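Boletín de la asociación de vecinos y comercios de Kindevcombe
Aug 26, 2019

Vuelta de vacaciones: cuotas, horarios y lo del mercadillo

Hola a todos. Rápido, que esto sale hoy y todavía faltan cosas por cerrar.

Lo primero, el mercadillo de otoño. Sí, se hace. Sí, en la calle de siempre, desde la panadería hasta la esquina de Jacobs. El permiso llegó tarde pero llegó. Los puestos se reparten por orden de solicitud, igual que el año pasado, así que quien quiera sitio cerca de la fuente que escriba ya. Floor Prins lleva la lista. Por favor, no le dejéis notas por debajo de la puerta, mejor un correo con nombre, qué vendéis y si necesitáis enchufe. Lo del enchufe es importante: en junio saltó la luz 2 veces y la heladería perdió género.

Toldos. Cada uno el suyo. El que no tenga puede pedir uno en Stolov, que los alquila por día y los trae montados, pero hay que avisar con tiempo. Pesos en las patas, siempre, aunque no haga viento. Nada de atar cuerdas a las farolas, el ayuntamiento ya nos llamó la atención por eso y no tenemos ganas de otra carta.

Dinero. En la caja hay 4000 euros después de pagar el seguro y los carteles. No es mucho. Quedan 61 socios al día con la cuota, el resto tiene hasta el final del mercadillo para ponerse al corriente. Se puede pagar por transferencia o en mano en la ferretería. Pedid recibo, que luego vienen los lios. 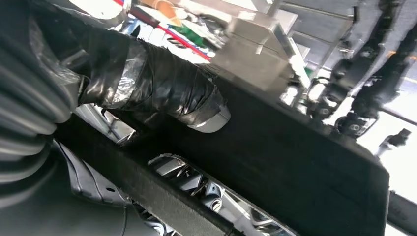

Luces de Navidad, que parece pronto y no lo es. Tenemos un presupuesto de Praralik y esperamos otro. El primero incluye montaje y desmontaje pero no las averías, y el año pasado averías hubo unas cuantas. Lieven Baert propone alumbrar solo el tramo peatonal y dejar las bocacalles para otro año. A mí me parece bien, a los de la calle de arriba menos, lógicamente. Se vota en la próxima reunión. Venid, que luego las quejas llegan en enero.

Horarios. Varias tiendas siguen con el de verano y los clientes preguntan. Si cambiáis, mandad el nuevo para ponerlo en la web. Y en vuestra puerta también, un papel basta. La mercería ya abre por las tardes, la zapatería no todavía. La frutería cierra a mediodía hasta nuevo aviso.

Reparto y carga. Antes de que abran las tiendas, no despues. Ha vuelto a quedarse una furgoneta cruzada delante de la farmacia y la ambulancia tuvo que dar la vuelta por detrás. No damos nombres, pero el que fue lo sabe. El cartón, plegado y al contenedor azul, no al lado.

Más cosas sueltas:

Se buscan manos para montar mesas la víspera del mercadillo. Hay bocadillos.

El taller de escaparates se repite si se apunta gente. Gratis para socios.

Apareció un juego de llaves en el banco de la plaza, con llavero verde. Preguntad en la panadería.

Los carteles nuevos se recogen en la ferretería, uno por tienda. Quien tenga 2 puertas puede llevarse otro.

El acta de la última reunión está en la web, sección documentos. Si veis algún error, escribid y se corrige.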